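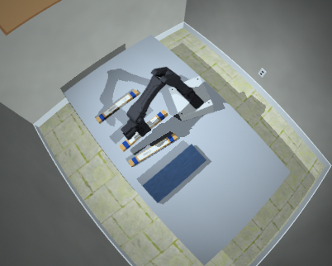 4. License transfer and local programming hours

The third hypothesis concerns what happens to locally produced hours when a small station changes owners. Earlier work treats transfer as a single event. We separate it into the filing, the approval and the first renewal under the new licensee, as each stage places different demands on staff. The sample consists of 40 low-power and small commercial stations in the Narnard and Flesstead markets, coded from program logs and public inspection files.

Logs were coded in blocks of 15 minutes. A block counted as local if the speech in it was produced within the station's coverage area and had not aired on another outlet. Syndicated music with local announcements was coded as mixed and left out of the main model.

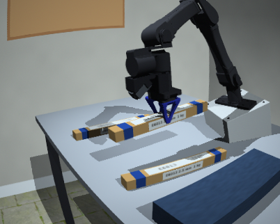 Does a change of owner by itself reduce local hours?
The effect of ownership alone is small and does not reach significance once staff size is entered. The loss appears where the new licensee also moves the studio out of the coverage area.

Landry's distinction between the owner of record and the working manager is useful on this point. In 19 of the sampled stations the manager stayed in place through the transfer, and the morning schedule was kept nearly intact until renewal. Guimarães reports a similar pattern for community-language stations, although his logs cover March only and cannot show seasonal change. Neither study separates news from call-in programs.

Coding rules for the staffing variable were as follows.

(a) Paid on-air staff were counted at full value.

(b) Unpaid hosts were counted at half value if they held a regular weekly slot.

(c) Contract engineers were excluded.
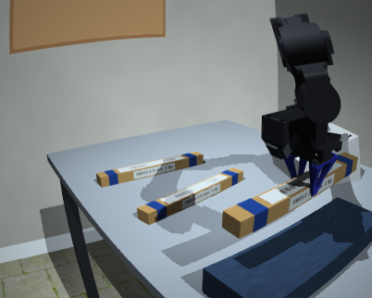

4.1 Missing logs

Four stations could not supply complete logs for the period before filing. For these we used the Grokeo airtime archive, which stores compressed audio but no program titles. Two coders worked independently, and disagreements were settled by a third. Dropping these stations changes the size of the studio coefficient slightly but leaves its sign unchanged. The Després station, which shares a transmitter with a neighboring licensee, was retained and coded on its own hours only.

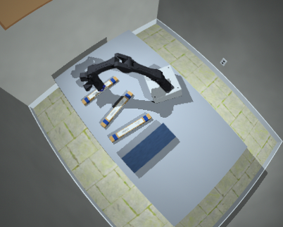 Figure 4. Robot arm over a table with three striped bars (computer rendering).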